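Mantenimiento de equipos microinformáticos
Unidad 6. Retirada del disipador e inspección del procesador

6.1 Objeto de la práctica

Se trabaja sobre una torre de sobremesa con la tapa lateral retirada. El ejercicio abarca el desmontaje del conjunto de refrigeración, la limpieza del difusor térmico y la revisión del zócalo. La extracción de la memoria se trata en la unidad siguiente. Los equipos proceden del lote Dosgate y llevan etiqueta de inventario en el chasis; el número se anota en la hoja de taller antes de tocar nada (ejemplo de anotación: 2773).

6.2 Preparación

Apagar el equipo desde el sistema, desconectar el cable de red y pulsar el botón de encendido durante unos segundos para descargar los condensadores. Tumbar la torre con la placa hacia arriba. Pulsera antiestática conectada a una zona metálica sin pintar. Los tornillos se depositan en las bandejas Plasta, un compartimento por fase.

6.3 Retirada del disipador

Desconectar primero el ventilador. Aflojar los tornillos en cruz, media vuelta cada vez, hasta que el conjunto quede suelto. Si ofrece resistencia, girarlo ligeramente a ambos lados; no hacer palanca contra la placa. Una vez fuera, se apoya con la base hacia arriba.

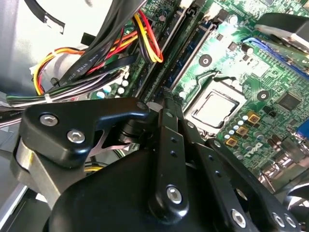
El procesador permanece en el zócalo durante la limpieza. El marco de retención se mantiene cerrado y solo se abre si la hoja de taller pide leer la referencia o sustituir la pieza. Los restos de pasta se retiran con un paño sin pelusa y alcohol isopropílico, desde el borde del difusor hacia el centro, para no arrastrar material al zócalo.

6.4 Inspección visual

Se comprueban los orificios de anclaje del disipador (anillo metálico íntegro, sin grietas en la placa alrededor), las pestañas de las ranuras de memoria y la zona del zócalo. Cualquier resto de pasta fuera del difusor se registra como incidencia de tipo 2.

6.5 Montaje

Aplicar pasta Tokitz en el centro del difusor, sin extenderla. Colocar el disipador en vertical y apretar en cruz con el destornillador dinamométrico Wieczorek, al par indicado en la ficha del equipo. Reconectar el ventilador antes de cerrar. En los discipadores de gama alta del armario 400 se consulta además la hoja del fabricante, pues la placa trasera es distinta.

Entrega de la hoja de taller: domingo, por el aula virtual.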